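发一串长的，讲一台偶发熄火的车，从收车到交车。本人在Liao车行做维修，平时主要接Trundden的双缸车。打字慢，一条一条来，看到哪条算哪条。

日期先写上，2026年3月13日。车是去年的事，记录一直放在工单夹里，今天轮休，翻出来整理一下。

车是Trundden的双缸旅行车，车主住在Wulen，离我们店209公里。他那边有修车铺，换油换胎没问题，电路的活儿不太愿意接，所以去年八月他把车骑过来了。

车主的描述：低速掉头的时候突然熄火，仪表亮着，按启动键马上能着。高速上从来没有过。天热的时候多一些，天凉的时候少一些，但也说不准。

我在工单上照原话写。这是我的习惯，客户说“突然断了”，我就写“突然断了”，不替他翻译成“供油不良”或者“怠速不稳”。一翻译，后面看单子的人就被带偏了。

收车时多问了几句：熄火前有没有抖，有没有放炮，转速是慢慢掉还是一下子没有，仪表有没有重启，灯有没有暗。他能答上来的是：一下子没有，仪表没重启，灯他没注意。

“一下子没有”这句话很有用。缺油一般会先发软，转速往下拖一拖。点火被切断就是干脆的一下。当然客户的感觉不能全信，先记着。

还问了加装。他说装过加热手把和手把增高座，都是前一年自己装的，一直好好的。这句“一直好好的”我也记了。

里程不算高，保养记录齐全，气门间隙在别的店查过，有单子。空滤是新的，火花塞没到更换里程。油箱里的油是半箱，气味正常。

先接诊断仪。我们店用原厂的一台，另外有一台Stokaston的便携记录仪，可以挂在车上跑，把几路电压录下来。原厂那台读故障码：没有当前码，历史码也没有。

没有码这件事，很多人觉得等于没线索。我的看法是它帮你排除了不少东西。曲轴信号丢失，这台车的电脑多半会记。节气门信号跳变，也会记。什么都没记，就要想一想哪些断开是电脑认为“正常操作”的。

电脑认为正常的断开：你拧钥匙，你拨熄火开关，你挂着挡放下边撑。这些它都不报错，因为它以为是你要熄火。先把这几个写在纸上，后面按顺序查。

不过我当天没有按这张纸查，下面会说到。走了弯路，弯路也写出来。

先做基础的。电瓶静置电压正常，启动瞬间压降正常，怠速充电电压正常，带上大灯和风扇也正常。电瓶桩头拆下来看，负极有一点点发白，刷干净，涂了防护脂，按手册扭力拧回去。

桩头这一步谁都知道，可还是有很多车是在这一步修好的。这台没有。拧好之后在店后面的空地绕圈，绕到第三圈熄了一次。

能复现就是好事。偶发故障最怕在店里一切正常，客户一骑走就犯。那天地面很热，我就一直绕，左一圈右一圈，熄了两三回，都在左转掉头的时候。

左转这一点当时我注意到了，但是没有当回事。左转时车往左倾，我第一反应是倾倒传感器。这台车的倾倒传感器在坐垫下面，橡胶垫老化以后会松，以前碰到过。

拆坐垫，看传感器。橡胶垫没有老化，固定牢靠，方向没装反。拿在手里慢慢倾斜，到了该切断的角度才切断，而且切断以后要关钥匙重开才能着车。

这里就露馅了。车主说按启动键马上能着，我自己复现的时候也是马上能着。倾倒传感器动作过的话，必须重开钥匙。所以它没嫌疑。我拆它之前想一下就知道，省半个钟头。

然后去看曲轴位置传感器。理由是热车时容易犯，传感器线圈受热断路是老毛病。虽然没有码，我还是想量一下。

热车状态下量得174欧，在手册给的范围里。凉下来再量，差一点点，也在范围里。用热风枪吹，读数稳稳地走，没有跳。装回去。

又花了不少时间，油箱都拆了。写到这里再看，这一步完全是凭经验走的，经验说热车熄火就查曲轴传感器，证据没有说。

第二天上午重新来。把前一天那张纸拿出来，边撑开关、离合开关、熄火开关、钥匙开关，一个一个查。

边撑开关：短接之后出去绕，照样熄。排除。短接线用完马上拆掉，挂了红牌在手把上，交车前要看到红牌回到工具墙上才算完。店里的规矩，短接线和红牌是一套的。

插一条，有人私信问过为什么不直接把边撑开关短掉就交车，省事。不做。放着边撑起步会出什么事，骑车的都知道。哪怕客户签字要求，我们也不做。

离合开关：这台车离合开关只管启动，不管运行，查电路图确认过。所以不用查。看一眼图省一个步骤。

说到电路图。Trundden的图分好几页，电源一页，点火一页，仪表一页，跨页的线只有一个代号。我是打印出来拿荧光笔描，把从电瓶到点火线圈的这一路全描出来，经过哪几个插头也圈上。描完之后贴在升降台旁边的柜门上。

描出来是这样的：电瓶，主保险，钥匙开关，熄火开关，然后去主继电器，再分给点火线圈、喷油嘴和油泵。仪表的供电是在钥匙开关后面、熄火开关前面就分出去的。

看到这里就对上了。熄火的时候仪表不重启，说明钥匙开关没断。三样东西同时没电，发动机一下子就停。断的地方应该在仪表分叉之后，主继电器出口之前。

这个范围里有熄火开关、一个插头、主继电器的线圈和触点，还有它们之间的线。就这么几样。

主继电器先对换，跟旁边的风扇继电器型号一样，互换位置。出去绕，还是熄。继电器排除，底座的插脚也看了，没有发黑，用合适的插针试过松紧，都咬得住。

试插脚松紧要用同规格的公针，别拿万用表表笔往里捅。表笔比针粗，捅一次母端就张开了，本来没毛病的插头被捅出毛病。我见过一台车就是这么越修越坏的。

剩下熄火开关这一段。熄火开关在右手把，线从右手把的线束下来，绕过转向头，在头管后面进插头。

把Stokaston的记录仪挂上。第一路接熄火开关进线，第二路接熄火开关出线，第三路接主继电器输出，第四路留给仪表供电做对照。背插探针，从插头后面插进去，不破皮。

尽量不要刺破线皮。实在没地方取信号，刺了以后要封好。水从针眼进去，铜线会发绿，过两年坏在谁手上都不知道。

记录仪绑在后货架上，出去绕。左转掉头，熄了。回来看波形，第一路稳，第四路稳，第二路在一瞬间掉到零又回来，第三路跟着掉。

也就是说电进了右手把线束，没有出来。断点在开关里面，或者在插头到开关之间的这一段线里。

到这里很多人会直接订开关总成。我想再确认一下是开关还是线，因为如果是线被拉的，换了新总成一样会坏。

车放在升降台上，前轮离地，钥匙开，听着继电器。手把慢慢往左打，打到底的前一点，继电器“嗒”一声松开，往回一点又吸上。往右打，没有。

手把固定不动，用手指拨熄火开关，怎么拨都不断。再捏着线束，从手把往下一段一段弯，弯到上联板附近的线卡那里，断了。重复了几遍，都在同一个地方。

拆开线束外面的套管看，外面那层好好的，一点磨损没有。里面那根熄火开关的出线，绝缘皮也是整的，但是捏上去有一小段是软的。里面的铜丝断了，皮还连着。

绝缘皮里面断丝，肉眼看不见，量通断也是通的，因为断口平时顶在一起。一拉就开，一松就合。热的时候皮软，更容易被拉开，这跟天热犯得多是对得上的，不过这一点我没办法单独证明，只能说合理。

原因是那副增高座。手把抬高以后，右手线束的走法没有改，原来的线卡还卡在原来的位置，余量全被吃掉了。往左打到底，右手把离头管最远，线绷得笔直，全部的力都落在线卡出口那一点上。

车主装的时候肯定打过方向，觉得没卡住就行。装上去一年多才断，铜丝是一根一根断的，每掉一次头弯一次。 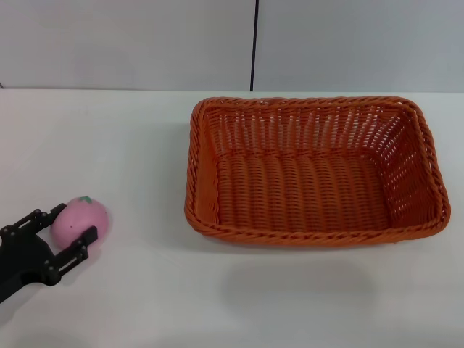 粉色小草莓，夹在两片黑色夹指中间。

接着说修理。有两种做法，一种是把断的那一段剪掉，接一段新线；一种是换右手把开关总成，连线一起换。

接线便宜，当天能走。但是断的位置正好在活动的地方，接头不能放在会弯的位置，得从断点往下一直换到头管后面不动的那一段。同一束里的其他线也受过同样的力，现在不断，不代表明年不断。

我把另外几根也捏了，启动键那根有一点点软，说不清是不是我心理作用。拿去做了压降测试，加负载，打着方向量，没有异常。

两种做法的价钱和利弊写在一张纸上发给车主，让他选。他选了总成。理由是他要骑长途，不想在路上想着这件事。

总成当时没有现货，订货等了19天。这段时间车停在店里，电瓶接着维护充电器。有车主嫌等件时间长，这个我们也没办法，下单当天就把单号发给他，到哪一步自己能查。

等件的时候有人建议先临时接一下让他骑回去，等件到了再来换。来回的路那么长，又是熄火故障，我没同意，车主也没坚持。他坐车回去的。

件到了先对零件号，再对插头，再对线长。新总成的线长跟旧的一样，原厂就这个长度，所以光换总成没有解决余量的问题。

解决余量有几个办法。增高座拆掉，恢复原厂高度，最干净。或者改线束走向，从头管的另一侧绕，省出一截。或者用加长的转接线，在头管后面的插头上加一段。

车主个子高，增高座想留。改走向要看转向限位，有的车绕过去会被前叉夹到。我拿一根旧的线管在上面比划，左打到底，右打到底，前叉压缩到底，都看过，有一个位置会碰到联板下沿，所以放弃了。

最后用了转接线。Stokaston有一款适配这种插头的，带防水圈，线径跟原车一致。到手以后先量了每一根的通断和压降，再上车。配件是新的也要量，没多少工夫。

插头放在头管后面固定住，加长的部分留在不动的一侧，活动的一侧只走原厂线。弧度要松，但是不能松到会挂住油箱前沿。左右打到底各看一遍，扎带先不拉紧，确认了再拉。

扎带剪完要把尖头修平。修平这件事很小，下一个伸手进去的人会感谢你。多数时候下一个人就是我自己。

线卡换了位置，原来的孔位空着。扎带不要直接勒在线上，垫一层布基胶带，勒到转不动就够了，不用勒到变形。

顺便检查其他跟着手把走的东西：离合线、前刹油管、油门线、左手开关线束。增高座影响的是全部，不光是坏的那一根。

前刹油管左打到底时余量偏小，没有绷紧，能用。在工单上写了“余量偏小，建议更换加长油管”，口头也跟车主讲了。他说先不换，我让他在那一行旁边写了“已知悉”。

油门线还好。离合线外皮在联板旁边有一点发亮，是蹭的，重新理了一下走向。左手线束本来就长，没问题。

加热手把的线也看了。他接的是钥匙开关后面的辅助电源，带保险，接得挺规矩。有些人把加热手把直接并在熄火开关后面的电路上，那样容易出麻烦，这台没有。

装完以后把记录仪原样挂回去，接同样几路，再出去绕。左转掉头，右转掉头，站着骑过减速带，热车再绕。第二路是一条直线。

然后骑了一段正常的路，去Stokaston的代理点还工装箱，一来一回，记录仪一直开着，没有掉过。

路试回来查漏、查螺栓、查灯、查喇叭、查边撑断电。红牌在墙上。手把的固定螺栓按手册顺序和扭力拧，前面的先拧，后面留缝，这台车是这样规定的，别的车不一定，要查。

通知车主来取。交车的时候我把那段断线剥开给他看，让他自己捏一下。看到实物，很多话不用讲。旧总成他带走了，按规定旧件归客户，问一句要不要就行。

他后来在冬天之前发过一次消息，说没有再熄过。之后没联系，应该是没事。如果有事他会来的，他的电话我也有。

关于收费，估计会有人问，写几条。

诊断时间是收费的。我们店的做法是先约定一个上限，到了上限没查出来就停下来打电话，说查了什么，排除了什么，还想查什么，客户同意再继续。

这台车查倾倒传感器和曲轴传感器的时间，我没有全算进去。倾倒传感器那半个钟头是我没想清楚，不应该让客户付。曲轴传感器那段算了一部分，因为拆油箱以后后面也用得上。

有的同行不赞成，说查就是查，排除也是成果。有道理。我自己的标准是，如果当时手上的信息已经能排除，我还去拆，那就是我的；如果信息不够，拆了才知道，那是正常诊断。每家店不一样，不争这个。

工单上诊断部分我写得比较细：测了什么，在什么条件下测的，读数多少，结论是什么。写“检查电路，正常”等于没写。下回车再来，换个人接手，又得从头来一遍。

有人会问保修。这台当时还在保修期内，但是断线跟加装件有直接关系，厂家不赔。我照实报上去，照片和波形都附了，回复是不受理，跟我预计的一样。

也不是加装了东西就全车脱保，这个误会挺多的。一般看故障跟加装有没有关系。你装了增高座，变速箱出问题，该怎么走流程还是怎么走。具体条款看你自己的保修手册，各家不同。

再写一点给自己装增高座的车主。

装之前，先把原来的状态拍下来，线在哪一侧，线卡在哪个孔，油管怎么弯的。装完以后对着照片看哪里变了。

装完以后车架起来，前轮离地，慢慢打到底，用手去摸每一根管线。看是看不出松紧的，要摸。摸到哪根是硬的，那根就没有余量。

不光在静止的时候看，前叉伸到最长的时候也要看。前轮离地时前叉是全伸的，有些管线是在这个时候被拉住。

打着火，怠速，左右慢慢打到底。转速有变化就是油门线被扯到了，这个很危险，别骑，先解决。

线卡该松的松，该挪的挪。很多人增高座装好了，线卡一个没动，觉得原厂位置不能碰。手把都挪了，线卡当然也要跟着挪。

增高越多，问题越多。说明书上写“无需更换管线”的，也请照上面的方法摸一遍。不同年款的线束长度有时候会改，厂家写说明书的时候用的可能是另外一款。

装完骑几百公里以后再摸一遍，看看有没有新的磨亮的地方。磨亮就是在蹭。

还有几条给刚开始做电路的学徒。都是很基础的东西，我带人的时候反复讲的。

通断档只能告诉你线有没有完全断。一根线只剩一根铜丝连着，通断档照样响。要知道这根线能不能干活，得让它通着电流，量两头的压降。

量压降的时候要让故障条件出现。热的时候坏就要热，打方向时坏就要打方向。静静地量一根静静的线，量一天也是好的。

先看图，再动手。哪怕你修过很多台一样的车。我这台就是反例，第一天没看图，第二天看了图，一上午找到的。

一次只改一个东西。换了继电器又清了插头，出去一骑好了，你就不知道是哪个。偶发故障尤其这样，过几天又犯了你还得从头查。

复现条件要写清楚，写到别人照着能做出来。“绕圈时熄火”不够，“热车，一挡，向左打到底之前，松油门”这样才够。

喷清洁剂之前先看。插头里的绿锈、水迹、发黑、退针，都是证据，一喷就没有了。先拍照，再喷。

退针要检查。插头外面扣得好好的，里面有一根针退了半截，接触时有时无，跟断线的表现一样。轻轻拉每一根线，不该动的不能动。

客户讲的话全部记下来，包括看起来没关系的。这台车的增高座，客户收车时就讲了，我也写了，写在工单第一页。我是第二天看完波形才回头看到那一行的。

店里后来改了收车单，加了一栏“手把、脚踏、货架等改装，安装时间”。有改装的车，上台以后先把改装附近的管线摸一遍，再开始查别的。用到现在，又碰上过类似的，一台是边箱支架压到尾部线束，一台是护杠螺栓顶到风扇线。

护杠那台也可以讲，风扇时转时不转，表现完全不同，找起来倒是快，护杠一拆就看见了。线皮上一个整整齐齐的螺栓印。

工具方面，有人问记录仪是不是必须。不必须。没有记录仪，可以用试灯，分别接在熄火开关前后，绑在仪表旁边，绕圈的时候看哪个灭。土办法，管用。骑车的时候盯着灯不安全，找个人在旁边看，或者在升降台上做。

试灯要注意功率，别用大灯泡去拉电脑的信号线，会烧东西。供电线可以，信号线不行。分不清就用万用表。

背插探针买一套好一点的，细的那种。用完数一遍放回盒子，别留在插头里。

手把附近的线束外皮，老车可以定期看看，尤其在头管两边。每次拆油箱的时候顺手摸一把，不用单独安排时间。

Wulen那边如果有做电路的师傅看到这串，方便的话私信留个店名，那边的车主问过我好几次有没有近一点的地方。我们店接Trundden的车没问题，但是路确实远，小毛病不值得跑一趟。

预约的话直接打店里电话，不要在评论里留车牌。春天这一阵比较满，电路类的故障请尽量把车留下，等着取的那种查不了偶发。

来之前把能想到的都写在手机备忘录里：什么时候犯，什么动作犯，冷车热车，有没有下过雨，最近动过什么。有录像更好，仪表和手把都拍进去。

电路图不外发，版权是厂家的，别问我要。想看的话去厂家的技术资料站自己买，按天算的也有。

下一串打算写那台风扇的，或者写链条张紧，还没定。波形图找到了再补在评论里，旧电脑上那份要先导出来。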